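Giving up the tumble dryer

January is a daft month to stop using a tumble dryer, I know. But ours packed up just before Christmas, the repair quote came to nearly 200 quid, and I thought right, let's see how long we can last without one!

My friend Jonalyn has never owned one (she grew up with a line across the balcony and still thinks machines are cheating) so I rang her for advice. Open a window for a bit in the morning, she said, even when it's freezing, and never put two big loads on in one day. I'd been doing both wrong. The back bedroom smelt like a swimming bag.

So now it's one small load, on a long spin, hung up before breakfast. Shirts go on hangers over the bath. Socks go on the radiator, which Jonalyn doesn't approve of but she doesn't live here.

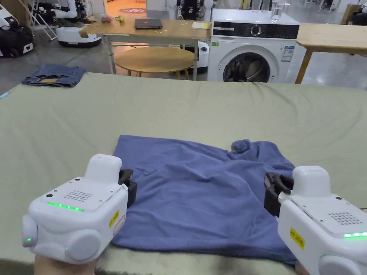
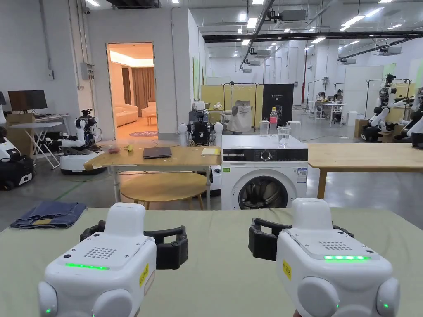
Denim has been the real pain. A towel will dry overnight if you spread it out properly, but the waistband on a pair of jeans just sits there sulking for days. Dark blue ones like the folded pair by the washing machine are the worst in our house, so I turn them inside out and hang them by the ankles with the pockets pulled out. T-shirts I give a good hard snap first and then I don't bother ironing them, crumpled or not.

Next job is a ceiling airer, if I can talk Tobias into drilling the holes.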